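3.2 Keeping the hand tool in shape

I looked after the Hoani gripper for most of the project, so this part is mine to tell. We print the pads ourselves and screw them onto the arms, and they wear faster than anything else on the tool. My first set lasted 77 sessions before the flat faces got shiny and small parts started to slide. Now I swap them every 14 sessions (Cosmin Gavrilă thinks that's wasteful, and he may be right!) and use 220 grit paper on the new faces before they go on. I don't bother cleaning up the lower edges. They come off the printer a bit rough and it has never mattered to us.

After a swap I set the tool over the white table next to the mesh basket, open the jaws and check that the pads face each other as in Figure 4. If one leans, I back off its screws, press the pad flat against the arm and tighten again, a little on each side in turn. Go easy here. I cracked an arm in October by leaning on the driver, and it took Domnica Hodoroagă a whole evening to print me another.

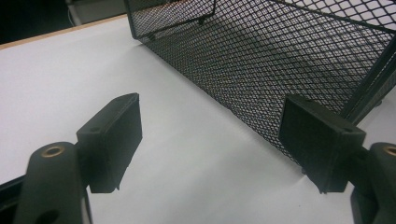
Figure 4. Jaws open in front of the black mesh basket. A brass-colored insert shows near the top of the left arm.

3.3 Camera check

Once the pads are on, I record a short test clip and compare it with the one from the last swap. Any shift in where the pads sit means redoing the calibration, which takes me roughly 21 minutes.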